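Tamiru Garden Share — FAQ
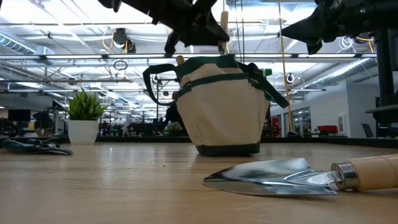 Photo: Nivaldo Conceição

Quick answers, will add more when theres time.

How do I get a plot?
Fill in the form at the Wanport office. Waiting list is short right now — 3 names. You'll get a text when something opens up.

What does it cost?
$60 a season, water included. Half price if you join after June.

Can I split a plot with a friend?
Yes. One name on the form though, and that person gets the bill.

Do I need my own tools?
Small stuff, yes. Trowel, pruners, gloves, something to carry them in. Big tools (forks, spades, barrows) are in the Gorach Street shed. Code is in your welcome email. Put them back clean please.

When is the gate open?
7 in the morning until dark. Shed locks earlier, at 6.

Can I bring plants in pots from home?
Sure. Check under the leaves first — we had whitefly in the beans all last summer.

Dogs?
On a leash, on the paths. Not in the beds.

Is there compost?
Bays 1 and 2 are for filling, bay 3 is ready to use. No cooked food, no bindweed, no "compostable" cups, they dont break down.

What can't I grow?
Trees, bamboo, mint in open ground. Mint in a tub is fine.

I'm going away, who waters?
Ask a neighbor or post on the board by the tap. Plots left alone for 11 weeks go back to the list, we do email you first.

Which bus?
The Nirnari one, get off at the last stop and walk back past the school. No parking on the lane.

Lost my shed code.
Reply to your welcome email, we'll resend.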